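The Long Wait for a Robot That Will Fold My Towels

Every June, when the weather turns and I start thinking about the state of my garage, somebody writes to this newsletter asking whether the machines are ready yet. This year it was Wing-yan Kuo, a reader in Culville with two kids, a large dog and a washer that plays a song when it's done. She wants to know when she can stop answering the song.

I wish I had better news. I have been covering this beat long enough to have seen a robot butler introduced with a light show, and to have seen the same robot butler marked down in the back of a catalog. In between, I've watched machines make coffee (badly), load a dishwasher (slowly) and pick up one sock from a clean floor with the kind of lead-in music normally kept for moon landings. My own house has a robot vacuum. It spends a good part of its week under the sofa, asking for help.

What I can offer Wing-yan is a report on the other end of the business, where people have given up on socks for the time being and are teaching robots to do dull work on a bench. Taking old computers apart, for instance. It sounds less homey than laundry, but it belongs to the same family of chores: put your hand in a crowded space, get hold of the right thing, take it out without wrecking what's next to it, and set it down where it goes. That's also a fair account of getting the roasting pan out from under the other pans.

Old office desktops are a good place to start because there are so many of them and because people hate the job. I once spent a Sunday in Lasdale with Lilla Illés, who runs a small refurbishing shop and has opinions about drive cages that I can't print in full. Her shop had 3000 machines come through last year. She has a scar on one thumb from the sheet metal and keeps a jar of screws on the counter that don't belong to anything. When I asked what she'd give for a robot that could pull a hard drive, she asked whether it would also sweep.

A hard drive is about as friendly as a computer part gets. It's a stiff block with flat sides. It doesn't sag or tangle or roll off the counter. If you were designing a thing for a robot to pick up, you'd come up with something close to it, and then you'd ruin your own good work by putting it inside a metal case with a mess of cables across the middle.

Desktop tower on its side, and a gray plate next to it with posts and slots for holding things.
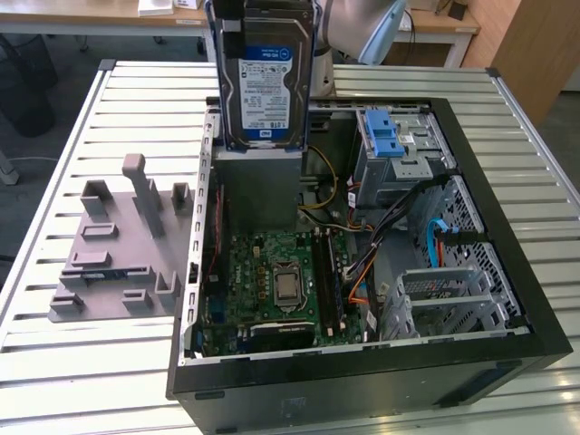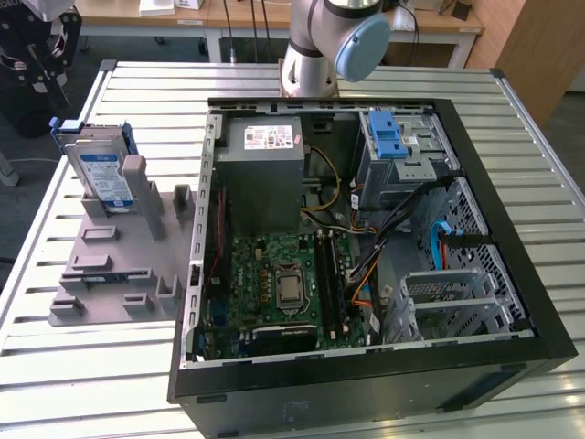

Closer in, with the gripper in front of its gray panel:

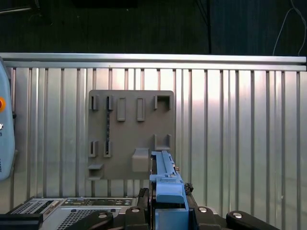
When I showed this sort of work to Chun-yin Yau, an old friend who spent years setting up packing lines in Triscombe, he went straight past the robot and started talking about the fixtures. He always does. Get him near a machine and he'll ask you what's holding the part. His view is that most of what the public takes for robot intelligence is really a well-made slot, cut to the right size by a patient person the week before.

I used to think he was being sour. Now I think he's mostly describing my kitchen. The silverware drawer works because it has a tray in it. The drawer beneath it, which has no tray, contains a melon baller, several takeout menus, a candle shaped like a number and something with a spring. I can't find anything in there and I have two hands, two eyes and decades of practice. I don't see why a robot should do better.

So there's your first honest measure of where we are. Give a machine a part with a known shape, a place to get it and a place to put it, and the odds are decent. Take away any one of those and you'd better pull up a chair. Take away all three and you have a teenager's bedroom.

The second measure is cables. Ask anyone who works in this field what they're afraid of and they'll say something grand about safety or funding, but buy them lunch and it's cables. A cable has no shape of its own. It's wherever it was left, and the moment you touch it it's somewhere else. A towel is worse, if you think about it, being a cable in two directions. Fitted sheets I won't discuss. I can't fold one either, and I've watched the videos.

Tzu-hsuan Chou, who teaches an evening class in machine repair at Yen and reads this newsletter mainly in order to correct it, wrote in last month about a piece I'd done on robot kitchens. I had said the hard part was seeing. She said the hard part was letting go. A person setting down a plate feels for the shelf with the edge of it, lowers the rest, and slides the fingers out, all while talking about something else. A robot has to be told about each of those, or has to be shown so many times that it gets the idea. She added that I had also misspelled "spatula." I've checked, and I had.

Her point about letting go has stuck with me. I've been paying attention to it around the house, to the annoyance of everyone who lives there. Putting a book back between two other books takes one finger to hold the gap, a little wiggle and a push at the end. The wiggle is the whole trick. You can't find it in any set of instructions for putting books away, and the same wiggle gets a key into a stiff lock, a drawer back on its runners and, on the bench, a tight part into its slot. We all learned it before we could talk and have been taking it for granted ever since.

Then there's the money. I asked Lilla what pulling one drive is worth to her, and she laughed at me, but kindly. It's a small job done by a person who can also answer the phone, sign for a delivery and notice that the machine on the end smells like smoke. To earn its spot, a robot would have to do a great deal of one thing and be left alone while it did it. In a shop where every batch is the same model, maybe. In a shop where the next pallet might hold 6 kinds of tower and a bread machine (this happened), she's keeping her people.

The home is the bread machine case all day long. No two kitchens match, and mine doesn't match itself from breakfast to dinner. This is why I keep telling readers to be suspicious of any video in which the counter is clean. Watch for the cut, too. If the robot reaches for the cup and the next thing you see is the cup on the shelf, you've learned that the company owns a cup and a shelf.

But I don't want to be all rain. The bench work is getting more interesting, and I'd rather see money go into a machine that takes apart old desktops than into another one that waves at people in a lobby. Pulling usable parts out of office computers is a good thing to be able to do. It's also the right kind of practice. If a robot can learn to reach past a tangle of wires without yanking on it, the pan cupboard starts to look less like a dream. I could see myself clearing out the melon baller to help.

As for the laundry, Wing-yan, my advice is the same as last year's. Buy fewer kinds of socks. Turn off the song; it's usually in the settings menu, although Yee-man Tang of Lasdale tells me that on hers you have to hold down two buttons and be quick about it.

Yee-man also asks whether it's worth waiting for a window-washing robot before she does her upstairs windows. I wouldn't wait. Letter number 1304 in the reader file asks much the same thing about gutters, and I can report that its author has since bought a ladder.

Next time: I've been lent a mower that steers itself, and my neighbor has already moved his tomatoes.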